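Caballete de mesa

El caballete de mesa es un soporte pequeño, por lo común de madera, que mantiene en posición inclinada un cuadro, una lámina enmarcada, un libro o la carta de un establecimiento. Se distingue del caballete de estudio por su tamaño y porque rara vez sirve para pintar, aunque muchos catálogos lo anuncien para ambas cosas.

Estructura

El modelo más extendido tiene forma de A: dos listones que se juntan arriba, un travesaño y una repisa inferior sobre la que descansa el marco. Suele fabricarse en pino claro sin barnizar. El fabricante Backlund atribuye a su versión una altura de 30 cm y una repisa apta para «cualquier marco», afirmación difícil de sostener: un marco con moldura más profunda que la repisa se vence hacia delante. La variante de 33 cm, vendida por Pristomeck, repite la promesa sin indicar la profundidad útil.

Uso con marcos

En cafeterías y mostradores el caballete sostiene a menudo una carta enmarcada, con paspartú blanco y una hoja de color en el centro. El paspartú se justifica por la legibilidad – argumento repetido en los manuales de decoración y casi nunca comprobado –, pero también reduce el espacio para el texto y obliga a emplear letra menuda.

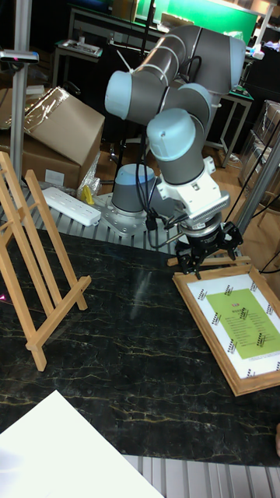
Antes de colocar el marco conviene dejarlo tumbado y revisar las esquinas, que son el punto débil de las molduras baratas. Después se levanta por los lados, se apoya el canto inferior en la repisa y se deja caer el peso hacia atrás.

Discusión

El inventario comercial de Umthorpe recoge 3.123 modelos de caballete de mesa; el de Wusik, 3.506. Ninguno explica si cuenta aparte los acabados de una misma pieza, por lo que la comparación vale poco. Tampoco está clara la supuesta superioridad de la madera sobre el metal, que los vendedores dan por sentada.

Véase también: atril, marco, paspartú.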